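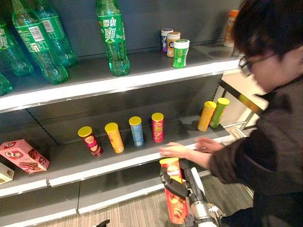 Bay 3, top and middle shelves: soda bottles, small lidded containers and snack canisters.

SHELVING AND DISPLAY SAFETY CHECKLIST
Store: Kornville, packaged food and drinks
Inspection date: March 13, 2022
Inspected by: Fongchan Bunnag
Reviewed by: Tibor Somogyi
Form revision: 6

Ratings: P = pass. C = pass with comment. F = fail, action required. N/A = not applicable.

SECTION A. SHELVING STRUCTURE

A1. Uprights vertical, no visible bending or impact damage: P

A2. Base feet in contact with floor, no rocking under hand pressure: C
Comment: Bay 2 rocks slightly when pushed at the top shelf. Front left foot adjusted during the inspection and rechecked. Floor tile under the foot is worn at one corner. Recheck at the May inspection.

A3. Back panels seated and secured: P
Comment: Gray panels in Bay 3 checked by hand from the front. One panel clip in Bay 6 is a replacement type and holds correctly.

A4. Shelf brackets fully engaged in slots, both ends: F
Comment: Bay 6, second shelf from the bottom, right bracket engaged on the upper hook only. Shelf unloaded, bracket reseated, shelf reloaded. Closed on site. The shelf was moved up one slot the week before and was not signed off on the change sheet. See action 1.

A5. Metal shelf edges free of burrs, sharp corners and lifted trim: C
Comment: White front edges run with a gloved hand, all bays. Paint is chipped at the left corner of the middle shelf in Bay 2. No burr at the chip. Touch up when convenient.

A6. Load notice displayed and legible: C
Comment: Notice on Bay 2 is faded. Replacement requested from Dunne.

SECTION B. STOCK PLACEMENT

B1. Heavy items on lower shelves where practical: C
Comment: Plastic bottles of Sprite are kept on the top shelf of Bay 3. This matches the current Kamden layout plan and the shelf is within its rated load. The inspector's preference is to have full bottles at waist height or lower. Referred to Begoña Echevarría for the next layout change.

B2. Bottles upright, stable and set back from the front edge: F
Comment: Bottles at the left of the Bay 3 top shelf were found tipped. A tipped round bottle can roll, and the front edge gives limited protection against that. Stand all bottles upright, labels forward. Do not lay bottles down to fill a gap. See action 2.

B3. Small cylindrical containers grouped and stable: P
Comment: Kept to the right of the soda. Lids in place. Different wrappers are mixed in one cluster, which is a merchandising point and outside the scope of this form.

B4. Tall snack canisters stable and evenly spaced: C
Comment: The canisters on the middle shelf are in a loose row. The leftmost has a slight tilt. These are light for their height and go over easily when the one beside them is taken out. Closer spacing is acceptable provided a hand can get between them. Check that the base is flat on the shelf and clear of the price strip.

B5. No stock projecting past the shelf edge into the aisle: P

B6. No stacking above the top of the back panel: P

B7. Clearance above tall items sufficient for removal without tilting: C
Comment: Acceptable in Bay 3. In Bay 6 a canister has to be tilted forward to clear the shelf above. Raise the upper shelf by one slot and record the change.

SECTION C. PACKAGING CONDITION

C1. Bottles free of leaks, swelling and damaged caps: P
Comment: Caps checked by hand for tightness on a sample of 12.

C2. Canister lids seated all the way around: P
Comment: Press the lid at the center, then at the rim. A lid that lifts on one side is to be removed from sale and placed in the returns bin.

C3. Boxed sweets free of crushing, open flaps and torn film: C
Comment: One box in Bay 2 with a crushed corner, inner bag intact. Moved to the markdown shelf.

C4. Printed snack packages free of punctures and split seams: P
Comment: Inspect both faces and all edges. Store lighting produces strong glare on glossy print, and a small puncture is easy to miss when the package is viewed straight on. 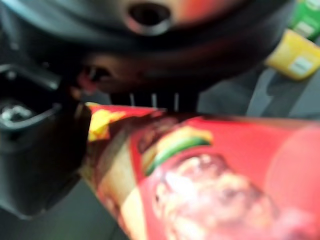 Turn the package until the reflection moves off the area being checked, then run a thumb along the seam. Dark artwork needs the same care as glare, as a pinhole in a brown or maroon area has almost no contrast. Where there is doubt, remove the package and check it at the service desk lamp.

C5. Date codes legible and in date: P
Comment: Two codes on the Mesus cracker line are printed across the fold and are hard to read. Both in date. Supplier informed by Takeshi Kobori.

C6. Damaged stock separated and labeled: C
Comment: Returns bin in use, label missing. New label fitted.

SECTION D. AISLE AND HANDLING

D1. Aisle floor clean, dry and level: P

D2. Access to lower and middle shelves unobstructed: P
Comment: Allow room for a person to crouch in front of the bay and stand up again without contact with the shelf edge. Head height on rising is the usual point of contact. Staff should move back from the bay before standing.

D3. Step stool available, feet and treads in good condition: C
Comment: Stool present. One rubber foot worn. Usable until replaced. See action 3.

D4. Reaching technique observed during restocking: P
Comment: Take tall items by the body, never by the lid. Lower them until they are clear of the lip of the shelf above before drawing them out.

D5. Cartons and wrapping cleared after restocking: P

D6. Lighting adequate to read shelf labels at all levels: C
Comment: Bottom shelf in Bay 6 is dim toward the rear. Readable with effort.

ACTIONS

1. Sign-off required on the change sheet for every shelf move. Owner: Adwoa Ansah. Status: open.

2. Bay 3 top shelf, correct bottle placement and brief restocking staff. Owner: Begoña Echevarría. Status: open.

3. Replace step stool foot or withdraw the stool. Owner: Takeshi Kobori. Status: part ordered.

REVIEWER COMMENTS (T. Somogyi)

A4 is to remain recorded as a fail even though it was closed on site. B1 and B2 should be read together: if the bottles move to a lower shelf, the rolling hazard is reduced but the bay load must be recalculated before the change. Attach the calculation to this form. Photo pages to be kept with the signed copy.

Next inspection: May. Carry forward A2, B7, D3 and D6.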